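A humanoid for the kitchen

At the shared workshop in Stirkley, members have spent their evenings since December teaching a robot one very common job of the house. They call the project Painemal. The budget was small, and 121 of the parts were made by the members themselves.

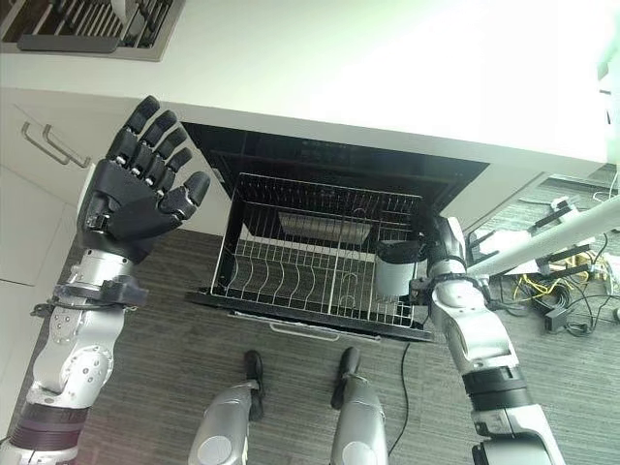
Painemal holds a grey cup over the dishwasher rack, its left hand open.

The fingers gave the most trouble. A plate is easy to hold, they told me, but a cup is round and the thumb must come from the correct side. The first hand was too weak, so they built 2 more and kept the last one. The programme has been changed 210 times, and each change is written in a notebook near the door.

The group will show the robot at the Nodcombe makers' fair, where visitors may bring their own cups.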